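Manju Negi
10/4/22

1/ I have been asked to pack for a family of four going to Ralham for a long weekend. I said yes before I knew what a long weekend in Ralham involves, so let's go through it together.

2/ It involves toiletries. My sister-in-law has sent a list. The list has 15 items on it and "shampoo" appears under two different names.

3/ Clothes, by comparison, get one line. The line says "clothes".

4/ I grew up in a house with one bar of soap. It lived on the side of the bath and we all used it for everything, including the dog. We had perfectly decent hair. The dog had excellent hair.

5/ Went to the big chemist on Kotska Road for travel sizes. A travel-size toothpaste costs more than the normal one. You are paying extra for them to leave the toothpaste out.
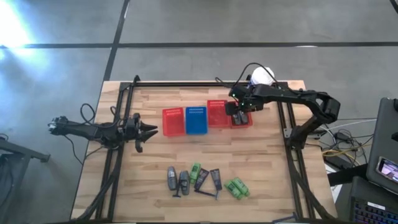
Photo: Leltach

6/ My method, for what it's worth, is to put every last thing out on a table the night before, look at it sternly, and put a third of it back in the cupboard. My brother's method is to buy a bigger bag.

7/ The bigger bag has wheels. One of the wheels has views about which way we should be going.

8/ Rang the guest house to ask what they provide. "Towels," said the man. I asked if there was anything else. He thought it over and said there was a view of the car park.

9/ Rang back. There is also a hairdryer, but it's in the hall and you have to ask Mrs Yau.

10/ The children, 7 and 10, have each packed their own washbag. The elder's has a comb in it. The younger's has gravel.

11/ In July we went away for a week and I took a sponge, a toothbrush and some deodorant. My sister-in-law still brings this up at meals.

12/ Bag is zipped. I had to kneel on it. Something in there went pop and we have agreed not to look until Ralham.

Comments (3)

pennywhistle: It'll be the conditioner. It is always the conditioner.

Dougal R: What sort of gravel?

tess_on_toast: Stayed there last spring. Do not ask Mrs Yau before nine.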